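What the Bench Took Off Our Hands

By Gwawr Parri
April 9, 2019

I have worked at the Hesdale returns center for long enough that my locker has its own smell, and in all that time I have had maybe one opinion about robots, which was that they were for car factories. Then in February we got a pair of arms on a table at the end of our row, and now I have so many opinions that my sister has asked me to write them down somewhere and stop bringing them to dinner. So, hello.

If you've never thought about where your old electronics go when you send them back, it's us. Lehner, the company I work for, takes returns for a bunch of hotel suppliers and rental outfits. A hotel chain swaps out its TVs and a pallet shows up at our dock with the remotes thrown in boxes, batteries still in them. Somebody has to open every one, get the batteries out, sort the batteries, check the remote, and send it on to wiping or to scrap. For years somebody was me, and Seraina Pichler across from me, and whoever else was on the row.

I want to be fair to that job before I start complaining about it. It's indoors and you can sit down. You can talk the whole shift if you like who you're next to (I did), and you get weirdly good at it, so good that your thumb knows a remote before you've looked at it. There are the ones where the cover slides and the ones where it pops, and the cheap ones where a little tab snaps if you breathe wrong. Seraina could do the cheap ones without breaking any. I never could.

It also wrecks your hands. Our biggest pallet ever had 2,566 remotes in it, and I remember the number because Seraina wrote it on the strip of tape she had around her thumb that week. You open a few hundred of those and the pad of your thumb goes shiny, then it splits, and then you get home and can't do up your own coat. I wore a brace for most of one winter. So when people online get all misty about the dignity of handwork, I'd like to invite them over to hold my brace.

The bench is called Stumora, by the way. I don't know why and neither does the man who installed it. What they told us at the kickoff meeting was that it would take over battery removal and that we would be "moved up the process," a phrase that made all of us look at our shoes. Aurelia Ortner, who runs our floor, gave that talk, and I'll say for her that she didn't read it off a card. She said there were no layoffs planned, and when Heidrun Camenzind asked her what "planned" meant, she said it meant she didn't know past the end of the year. I liked her better after that than I had before!
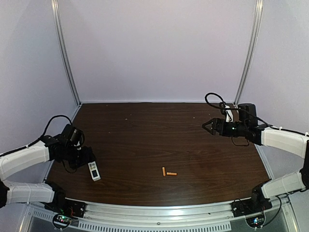 Anyway, the first thing I learned is that it's slow. I'd expected something out of a commercial, arms whipping around like a card dealer. It isn't like that, at least ours isn't. You give it a remote and it thinks. One arm goes in, the other one hangs back, and then they sort of negotiate. Seraina and I stood there on our first break with our coffees, beating it in our heads. She'd have done four in the time it took to do one. I may have laughed out loud. It was pretty comforting, right up until I went home and thought about how it would still be at it when I was asleep.

And that's the thing I'd missed. I kept comparing it to me at nine in the morning, fresh, with a good song on. I should have compared it to me at the end of a double with my brace on. In its first full week of running it got through 1,576 remotes. We'd have beaten that easily with the row staffed up, but the row wasn't staffed up. Two people had quit over the winter and the jobs had sat open, because (and I say this with love) who wants them?

So what changed for us? I've been trying to work out an answer that isn't just a mood.

My hands are better. I'm putting that first since it's the least arguable. I did up every button on my coat this morning and didn't think about it until I was on the bus.

My day is choppier. I used to have one job and do it all day. Now I check finished remotes, I load trays for the bench, I clear the ones it gives up on, and I fill in a form on a tablet about why it gave up. The form has a menu, and the menu was written by a person who has never met a hotel remote. There's no choice for "chewing gum." There's no choice for "somebody taped the cover shut in 2004 and the tape has become part of the remote." I pick "other" all day long. I asked if we could add to the menu and was told to put in a request with Funis, the outfit that handles the software, and I did, and I got a very friendly email back with a ticket number in it. That was five weeks ago.

What bugs me there isn't the menu so much. It's that the people on our row know more about battery covers than anyone alive, and we were asked about it exactly once, for around half an hour, by a nice young woman named Selina Frei who was in charge of setup. She was great! She sat down next to Seraina and had her open remotes slowly while she took notes, and she asked good questions, such as which way you tip it so the batteries don't shoot across the floor. Seraina glowed for two days. Then setup was over and Selina went off to the next site, and whatever Seraina knows that didn't fit in half an hour is still sitting in Seraina.

I think that's a mistake, and I don't mean it's unkind, though it is a little. I mean it's bad business. If you're buying a machine to do what a person does, then the person is the manual. Pay her for it. Give her a title and an hour a day. When the bench has trouble with a new kind of remote, the fix starts with somebody walking over and going, oh, it's one of those, you have to push in and then down. We do that for each other all the time. We did it for the new hires, back when we had new hires.

We talk less, too. This one surprised me. I'd been so worried about the arms taking the work that I never thought about them taking the sitting across from each other. Before, my hands were busy and my mouth was free. Now I'm up and down, or I've got my head in the tablet, and Seraina's at the other end on wiping. I found out she was going to be a grandmother from the break room whiteboard! A year ago I'd have known before her husband. I have no idea what you do about that. Nobody at Lehner did it on purpose, and you'd have a hard time writing it up as a cost, but I miss it more than I miss anything else about the old setup, and I'd put it on the list if anyone asked me for a list.

Heidrun thinks I'm being soft. Heidrun has been through two of these already, at a bottling plant and then at a mail sorter, and her view is that you should watch the money and ignore the rest. Did the pay go up when the job got more complicated? (It did not.) Does the time saved go to us or to them? (Guess.) She says feelings are what they give you to talk about so you don't bring up the rate. I go back and forth. I think she's right about the rate. We are now doing checking and loading and what amounts to tech support, at the same hourly we got for popping covers, and I'd like to know how that squares with "moved up." Up is a direction. There ought to be something at the top of it.

But I don't think she's right that the rest is fluff. If you'd offered me a dollar more to keep splitting my thumbs, I'd have taken it, and I'd have been wrong to. And if you offered me a dollar less and gave me Seraina back across the table, I'd at least ask for a night to think it over.

A few folks I know want me to come out against the thing altogether. My cousin does. He drives a truck and he's scared, and I don't blame him. But I can't look at a pair of arms fishing batteries out of a remote and wish that on a person in their place. I did that job. I was proud of being quick at it, and I'd still be quick at it, and I don't want my niece to ever have to find out if she's quick at it. Those can all be true at once, I guess. They are for me, anyway.

What I'd like is pretty small. I'd like a raise that matches the new work. I'd like somebody from the row in the room when the next machine gets picked, before it's bought, when you can still say no to the color of the menu or the height of the tray. (The tray is too high. I'm five foot one. I've got a step stool now, and I trip on it.) I'd like Seraina to get paid to teach. And I'd like the wiping station moved back across from mine, which would take one electrician and an extension of the air line, and I've already measured.

I told Aurelia all this last week and she wrote it down, on paper, with a pen. She said she'd get back to me about the air line first.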